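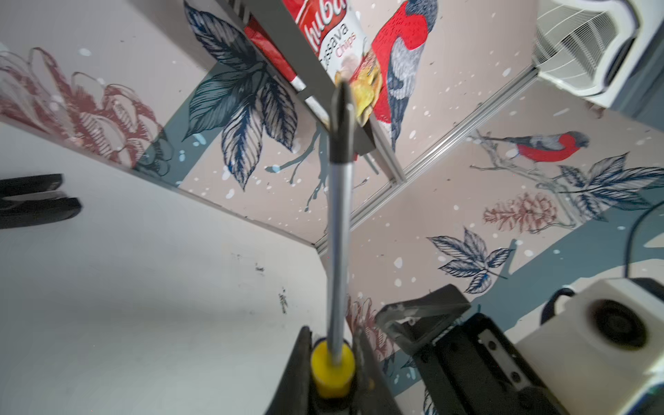

If you have ever tried to get the last pickle out of a jar, you already know a lot about robot hands. Your fingers felt the glass, your eyes found the pickle, and your brain decided how hard to squeeze. I write about gadgets for kids, and this month I got to spend time with the Nisbet, a robot arm kit made by a company called Tratwood. I was so excited I forgot to eat lunch! My favorite thing about it is that it can hold tools made for people. Look at how the gripper hangs on to that yellow handle, with the long silver shaft sticking straight up toward the red bag of chips. Its fingers are dark and it only has a few jobs for them: open, close, and hold on tight.

So what is a gripper? It's the part at the end of a robot arm that grabs stuff. Your hand can wave, pinch, tickle and play the piano. A gripper mostly just pinches, but it can pinch again and again without getting tired or bored (I get bored after folding two socks).

How does it see?

The Nisbet has a little camera near its wrist. Imagine having an eye on the back of your hand! When you reached under the couch for a lost marble, you could look right at it. That's how this robot gets a close-up view of whatever it's reaching for. The tricky part is that when the arm moves, the view moves too. Try this: hold a cardboard tube up to one eye, close the other eye, and walk slowly across your room. Things slide around and get bigger, don't they? The robot has to make sense of that every time it moves.

How does it learn?

There are two ways to teach it. The first is to write a program, which is a list of steps. The kit comes with a program called Skaltier, where you snap colored blocks together on a screen. One block says "open," another says "go up," another says "wait." My first program had 9 blocks in it and made the arm pick up a sponge and put it down in exactly the same place. I cheered anyway.

The second way is to show it. You steer the arm yourself, and the computer remembers what you did. Then you do it again, and again, moving the sponge a little each time. The booklet says to start with 100 tries for one small job. That sounds like a lot, but think about how many times you fell over before you could ride a bike!

Why are tools hard?

When you pick up a spoon, you know where the end of it is without even looking. A robot doesn't. If it grabs a handle a bit crooked, the tip at the other end goes way off to the side, and the longer the tool is, the worse it gets. You can test this with a pencil and then a broom. Touch a sticker on the wall with the tip of each one. The broom is much wobblier, right? (Ask before you do this near a lamp.)

What I liked, and what I didn't

I liked that you can stop the arm at any time by hitting one big button. I liked the block program a lot. I didn't like the booklet, which has tiny print and uses the word "calibrate" before it tells you what it means. It means "check that everything is lined up," by the way. The arm is also slow. Putting five crayons in a cup took me long enough to sing a whole song.

It costs 800 dollars, so it's really something for a school or a library to buy and lots of kids to share. Tratwood also sells a smaller kit called the Dranutberg, with a simpler gripper and no camera. I haven't tried that one yet.

If your school gets a Nisbet, have a grown-up with you when it's switched on, tie back long hair, and keep your fingers away from the gripper while it's moving. And start with a sponge. Sponges are very forgiving.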